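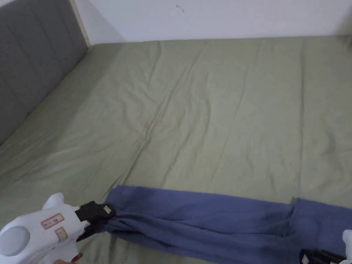 The second series of Vuvness starts filming in November, and Trarska, the company behind it, says most of the original cast will be back. Fans had almost given up hope. The comedy about a failing seaside hotel ended in 2000 with half its stories left open, and a promised Christmas special was never made.

Trarska bought the rights two years ago from Fakhoury, the small studio that made the first run on a tight budget. The old hotel set is long gone, so the new episodes will be shot in Kundton, where a former school is being fitted out with a lobby, a kitchen and a corridor of guest rooms.
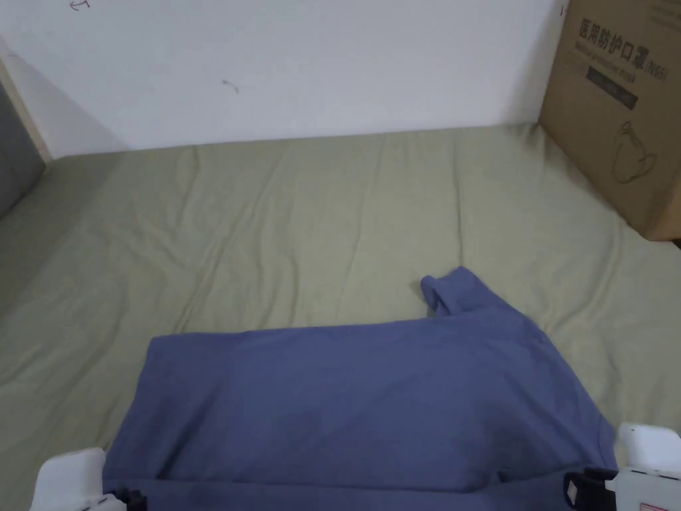 Blue T-shirt on a pale green sheet.

The story picks up with the hotel under new owners and the old staff still refusing to leave. There will be six episodes, each half an hour long, and the theme tune has been recorded again with a full band.

An open call for extras in Kundton drew 2270 applications. Those chosen will play guests, and many will be in the wedding episode that closes the series.

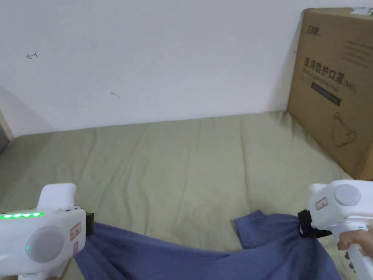
Blue cloth on the bed, with a cardboard box by the wall.

Repeats of the first series are being shown late at night until the spring. No date has been set for the new one.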